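Plaline Finger Service Kit for Two-Arm Folding Cells

If you run one of our Plaline folding cells, sooner or later you'll want to freshen up the fingers, and this is the kit we'd hand you over the counter if you stopped by. It comes with 5 tapered fingers (enough for both grippers and one spare for the drawer), a bag of screws and a little card of setup notes from Deisy Castaño, who has fitted more than 100 of these sets. 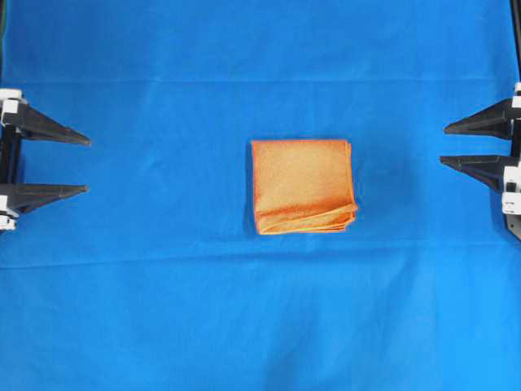 Setup after a finger change is easy going, so pour yourself a coffee first! Park both arms wide and open the grippers. Lay out your cover cloth and put one folded cloth near the middle, the way the orange one sits on the blue, with plenty of bare fabric on either side. Then bring each gripper in slowly and see that its two tips come out level with each other.

Check the white brackets every 1000 folds or so. Snug the screws by hand, a little on one and a little on the other, and please don't reach for the power driver. 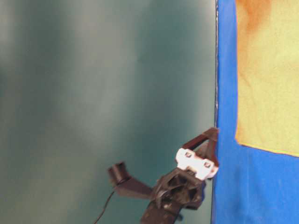 Gripper with white two-screw bracket and open-framed finger.

Kits ship from our Brarance shop. Questions about older cells go to Rodrigo Olmedo at the service desk, and he's always glad to talk them through.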